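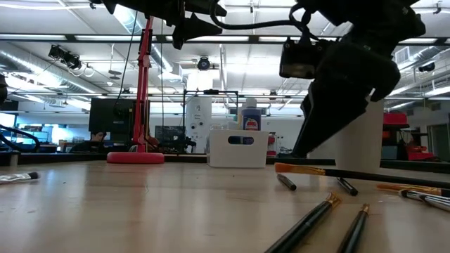 Paintbrushes on a light wooden table. The longest has orange bristles.

Can a Statue Cry?
Big Questions for Young Readers
By Ngân Huỳnh
February 21, 2024

People have been telling stories about crying statues for a very long time. A statue in a church or a temple is said to shed tears, or sweat, or drink milk from a spoon. Crowds come. Some of them kneel, some of them take pictures, and a few want to look behind the statue.

I'm one of the people who wants to look behind the statue. You should know that before you read on. Other writers will tell you the same story in a different way, and you can read them too.

What is a miracle?

The word gets used for a lot of things. Your uncle might say it's a miracle the bus came on time. In religion, a miracle usually means something that happens because God, or a god, or a holy person made it happen, in a way that nature wouldn't do alone. Many religions have miracle stories. Some are up to 2,000 years old, and some are older than that. Some believers think every one of the stories in their own tradition happened exactly as written. Others think the stories are there to teach something. Plenty of people aren't religious and think there's another explanation. These people may all live on your street.

The tears at Farkovbridge

In the small chapel at Farkovbridge there is a painted statue of a woman with her hands open. One August a visitor noticed a drop under her left eye. By the end of the week the chapel had counted 806 visitors, which is a lot for a building with six benches.

I went there and asked people what they had seen. Most of them told me the statue was crying. Then I asked, "Did you see a tear come out of the eye?" That's a different question! Of the people who answered me, 79 said they had seen a wet mark on the cheek. Two said they had watched a drop move. The two of them were standing side by side and they didn't agree on which cheek.

Does that mean they were lying? I don't think so. It's very easy to see a wet cheek and remember a tear. Your brain likes a whole story, so it fills in the missing bit and doesn't tell you it has done it. Grown-ups' brains do this just as much as yours.

Where could the water come from?

Try this at home. Take a glass of cold water out of the refrigerator and leave it on the counter on a warm day. After a while the outside of the glass gets wet. The water didn't leak through the glass. It was already in the air, as a gas you can't see, and it turned back into drops when it touched something cold. The word for this is condensation.

A stone statue in a thick-walled building can stay cool while the air gets warm and damp. Now put a lot of people in the room, all breathing out. Breath has water in it. So the bigger the crowd, the damper the air, and the damper the air, the better the chance of drops.

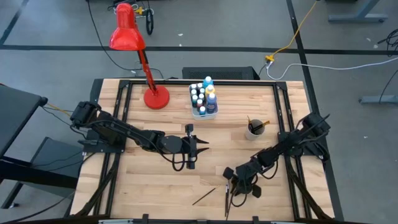
But condensation should make the whole statue damp, and people at Farkovbridge said only the face was wet. That's a good objection, and I didn't have an answer to it right away. One possible answer is varnish. If the shiny coating is thicker in one place, or has a crack in it, water can bead up there and sink in everywhere else. Another possible answer is a leak in the roof. A third is that somebody put the water there, which has happened with other statues in other places. Asking about it isn't rude, as long as you don't accuse a person without any evidence.

Why not just test it?

You'd think this would be simple. Collect a drop and find out what's in it. Tears are salty and have other things in them besides water, so a laboratory could tell tears from rain.

When I visited, a leaflet on the door said the drops had been "studied by experts from Clutulen." I wanted to know which experts, what they tested and what they found. The leaflet didn't say. I wrote two letters and got one reply, which told me the leaflet had been written by someone else. A sentence like "experts have studied it" sounds like an answer, but look at how little is in it. You still don't know a single thing about the drops.

There was a book for sale too, called The Clotov Tears. It's 456 pages long. A long book can be wrong from start to finish, and so can a short one like the leaflet. I read the part about Farkovbridge, and every person in it was quoted from a newspaper. The author hadn't gone.

Questions you can ask

Who saw it first, and did they tell anyone straight away?
Did they see it happen, or did they see what was left afterward?
Has anyone checked the roof?
What would we expect to see if the story were wrong?

That last one is hard. Try it on something you already believe.

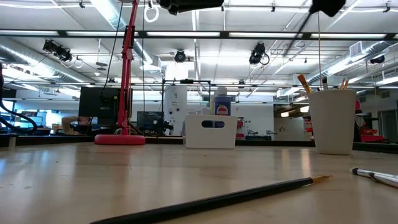 A tall off-white cup with brushes in it, and a long black paintbrush lying on the table.

Is it mean to ask?

A reader named Trịnh wrote to me after an earlier piece and said that her grandmother prays in front of a statue every evening, and that questions like mine would hurt her. I've thought about that letter a lot. Her grandmother's prayers don't depend on wet paint, as far as I can tell, and she hasn't asked anyone to believe anything. I wouldn't walk up to her in the middle of a prayer and start talking about varnish. You shouldn't either.

It's different when someone tells you a thing is a fact and wants you to agree. Then you're allowed to ask how they know. They may have a good answer. Listen to it properly, all the way through, before you decide.

So did the statue cry? I don't think it did. I can't prove where the water came from, and I've told you the parts I'm unsure about. The marks were dry when I was there.

Words to know

Condensation: water in the air turning into drops on something cool.
Evidence: things that help show whether an idea is right or wrong.
Varnish: a clear, shiny coating put over paint or wood.
Witness: a person who was there and saw something happen.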